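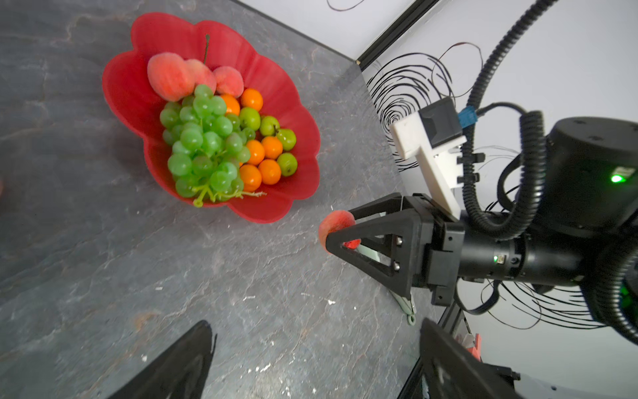

关于买水果这件事,我大概一辈子都学不会

我妈挑西瓜,是要拍的。拍完侧耳,停两秒,再拍下一个,神情介于中医和盗墓贼之间。我从小站在旁边看,看了十几年,得出的结论是她听见的东西我听不见。后来我自己住,也拍,拍得有模有样,摊主问我听出什么了,我说这个好。回家一切,白的。

所以这篇不是什么挑水果攻略。攻略网上有的是,看脐、看蒂、看纹路、看公母(西瓜到底有没有公母,我查过三次,三次都没看完)。我想写的是一个不会买水果的人,怎么在一个人人都会买水果的城市里活到现在。

一、摊主的表情

我家楼下那条街上有两家水果店,隔着一间修伞配钥匙的铺子。左边那家灯光是粉的,右边那家灯光是黄的。粉的那家,桃子看着都像刚跑完步;黄的那家,香蕉看着都像明天就要不行了。买回家放在厨房的白灯底下,两家的东西一个颜色。

我在左边买了两年,主要因为老板娘话少。右边的老板热情,你刚拿起一个芒果,他就说这个不要拿,我给你挑。他挑的确实比我好,可是他挑完会看我一眼,那一眼的意思我懂:你这个人,没有我可怎么办。我一个月薪不高但按时交社保的成年人,不想为了三个芒果受这种关怀。

后来左边涨价,我又灰溜溜去了右边。老板什么都没说,给我挑了四个芒果。

二、葡萄可以尝,桃子不可以

水果店的规矩没有一条写在墙上。葡萄可以尝一颗,尝两颗要买,尝三颗老板开始擦秤。草莓看人。荔枝尝可以,壳不能扔地上。桃子绝对不能尝,也不能捏,但是所有人都捏,捏的时候还要做出只是拿起来看看的样子,拇指在底下偷偷使劲。

我观察过一位老太太捏桃。她把一整筐桃子从左到右捏了一遍,一个没买,走了。她走以后,那一筐桃子每个都有一枚她的指纹,相当于集体签了到。我买的就是那一筐。到家第二天,每个桃子在同一个位置开始发褐。

关于硬桃和软桃,我的立场是没有立场。我爸吃硬的,咔嚓咔嚓像在啃椅子腿;我妈吃软的,撕皮,站在水池边上弯着腰吃,汁从手腕流到手肘。他们结婚这么多年,夏天从来不合买一袋桃。我小时候以为这是感情出了问题,长大才明白,这是感情没出问题的原因。

三、我在国外当过一阵水果顾问

有一年我在外地念书,和一位叫 Cecilia Boateng 的姑娘合租。她做饭很好,对水果却有一套让我肃然起敬的理论:水果分为现在能吃的和以后能吃的,买的时候只买以后能吃的,这样你永远有盼头。她的窗台上常年排着青芒果、青香蕉、硬得能防身的牛油果,像一支等待入伍的队伍。

问题在于,“以后”来得非常整齐。十天风平浪静,然后某个下午,全体同时熟了。那天晚上我们吃芒果,第二天早上吃芒果,中午她做了一个芒果加辣椒的东西,我吃到流泪,一半是辣,一半是对芒果的感情走到了头。

因为我是中国人,她默认我懂荔枝。她从超市拎回一盒,让我看好不好。我拿起一颗,翻了翻,学我妈的样子停顿两秒,说,一般。她非常信服。那是我人生中唯一一次在水果方面拥有权威,我很珍惜,后来又对着火龙果、杨桃和一种我根本不认识的东西说过“一般”。

四、礼盒

不会买水果的人,最怕过节。平时买坏了自己吃,过节买坏了别人吃,还要当着你的面夸。

去年我去看一位长辈,在商场里看中一个礼盒,叫 Plellberg 什么臻选,盒子是翻盖的,有磁铁,合上的时候“嗒”一声,很像里面装着手表。标价1,320。我站在那里想了很久,想的是一个梨要怎么长,才对得起这声“嗒”。最后没买,去楼下称了一袋橙子,70块,外面系了条红绳。

长辈很高兴,回赠我一个礼盒。翻盖的,有磁铁,嗒。

我拎回家拆开,里面躺着六个苹果,每个都穿着泡沫网袜,下面垫着金色的绸子,绸子下面是很深的一层硬纸板。苹果挺好吃的,就是苹果味。那个盒子我至今舍不得扔,装充电线了。每次找线都要隆重地“嗒”一下。

五、冰箱里的那一层

我的冰箱最下面有个抽屉,设计师的本意是保鲜,我用它来逃避。凡是我不知道熟没熟的、不确定还能不能吃的、买的时候很有决心的,统统放进去。抽屉一关,事情就算处理过了。

四月份大扫除,我在里面挖出一个柠檬。它缩得只有乒乓球那么大,硬,轻,颜色倒是很稳重。我想不起来是为什么买的,大概是某一次下定决心早起喝柠檬水。同一时期下的决心还有跑步,跑步的证据是手机里一个叫 Puler 的软件,里面记着我的累计步数,3,489步,其中一部分是去买柠檬。

我妈对这个抽屉的评价是“你那个停尸间”。她每次来都要检查,戴上老花镜,蹲下去,一个一个拿出来审。能救的削掉坏的部分切成块,逼我当场吃完;不能救的举到我眼前,让我看一会儿,再扔。我后来发现,她削掉坏的部分时手非常狠,半个苹果都不要了,跟我小时候不一样。那时候她只挖掉一个小坑,自己吃带坑的那边。

这个我没跟她提过。

六、还是得买

说了这么多,水果我还是每周都买。外卖当然方便,我也试过那种切好的,一盒五样,哈密瓜永远占一半,火龙果把所有邻居都染成粉色,葡萄只有两颗,躲在盖子的弧度里撑场面。吃完总觉得是在开会。

我更愿意下班以后绕一段路,去右边那家黄灯的店,站在那儿,假装挑。老板现在已经不看我了,直接伸手拿袋子。他知道我吃葡萄要脆的,桃子要介于我爸和我妈之间的那种软硬,西瓜只要四分之一,要靠中间那块。有一回他不在,是他儿子看店,十来岁,一边写作业一边收钱,让我自己挑。

我就自己挑了。拍了三个西瓜,侧耳,停两秒。小孩抬头问我,叔叔,你在听什么?

我说你写你的作业。

那个瓜切开是红的,不算甜,有一点沙。我给我妈打电话汇报,她在那头嚼着什么东西,说你下次拍的时候把另一只手托在底下,托着才有感觉。我说什么感觉,她想了想,说,震。

今天晚上我打算再去试试。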